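Viltex Storage Cabinet 400
Workshop and Maintenance Supplies

The Viltex 400 is a steel floor cabinet for schools, service departments and small repair shops. It is supplied with four adjustable shelves and a three-point lock.
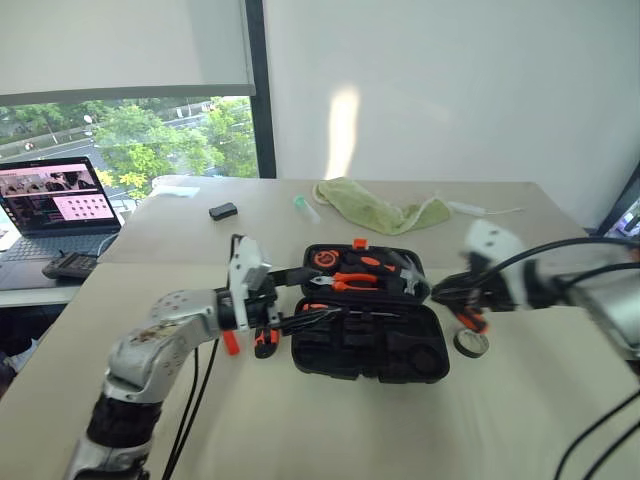

Product information by Yolandi Jacobs, Equipment Desk
Updated 28 March 2023

Each shelf carries an evenly spread load of 43 kg. Shelves may be moved in steps of 30 mm without tools. The doors open fully and may be hung from either side – please state the preference when ordering. 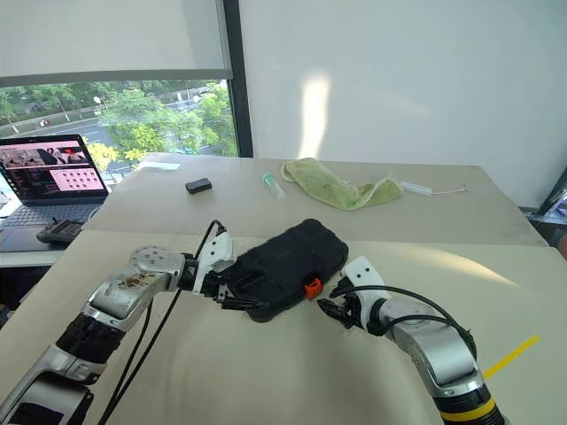

Shelf depth is the measurement most often queried by purchasing departments. The standard shelf is 400 mm deep and the Jastano insert reduces this to a shallower tray for fasteners and small parts. Plastic carrying cases, such as the black one with the orange latch, should be stored flat with the latch facing the door. Cases must not be stacked above the top shelf rail.

Delivery: 7 working days
Finish: light gray or dark green
Spare keys: order in writing from Tshepo Joubert, Parts Office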